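Folding Tables and Steel Tableware: Frequently Asked Questions

Emico rents and sells small folding tables and steel place settings for homes, clubs and meeting rooms. These are the questions we get most often.
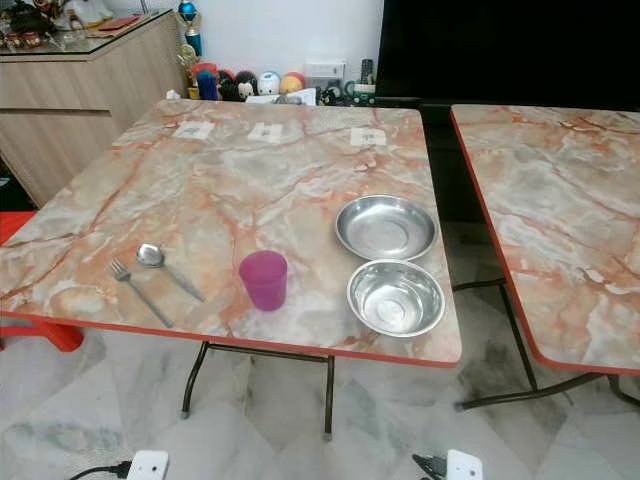 What comes in a single place setting?
A fork, a spoon, a plate, a bowl and a cup. Knives are ordered separately.

Is the tabletop real marble?
No. The Plevholm table has a printed marble-look top with a gloss finish. Real stone would be too heavy for a table that folds.

How much weight can the table hold?
The limit is 54 kilograms, spread over the top. Please don't sit or stand on it, and don't lean on one edge while the legs are being opened.

How do I clean the top?
Use a soft cloth, warm water and a little dish soap. Dry it afterward or the gloss will show streaks. Don't use scouring powder or steel wool. Coffee and tomato sauce wipe off easily if you get to them the same day.

Can I put a hot pan straight on it?
No. Use a trivet. Heat leaves a dull patch in the finish that can't be polished out, and we charge for it on rented tables.

Can I tape place labels to the table?
Yes. Paper labels and ordinary clear tape are fine on the Plevholm top. Peel the tape back slowly and wipe off anything sticky with dish soap. Please don't use duct tape or glue.

Are the steel dishes dishwasher safe?
The Retden plates, bowls, forks and spoons are. Take them out soon after the cycle ends and dry them with a towel if your water is hard. White spots are mineral deposits – a cloth with some vinegar takes them off.

What about the plastic cups?
Top rack only. The Nygård cups go cloudy if they are washed too hot for too long. They are meant for cold and lukewarm drinks, so please don't pour boiling water into them. They come in pink, green and clear.

Can the steel bowls go in the microwave?
No. Neither can the plates or the cups.

Will the bowl get hot in my hand?
It will with soup. The Retden bowl is a single layer of steel and heats through quickly. For small children, let the food cool first or set the bowl on the plate.

How many settings can I rent at once?
Up to 160 from stock. For larger orders, up to 376, we need two weeks' notice. November fills up early, so write to us ahead of time if you need tables that month.

Do I have to wash everything before I return it?
Scrape and rinse, please. We do the full wash here. Put forks and spoons in the small bag and stack bowls separately from plates – they scratch each other when mixed.

What if something is lost or damaged?
Tell us when you return the order. A dented plate or bowl is charged at the replacement price on your order form. Light scratches from normal use are not charged.

Is there a deposit?
Orders over $200 need one. It is refunded after the return has been checked, normally within five working days.

Last updated January 31, 2022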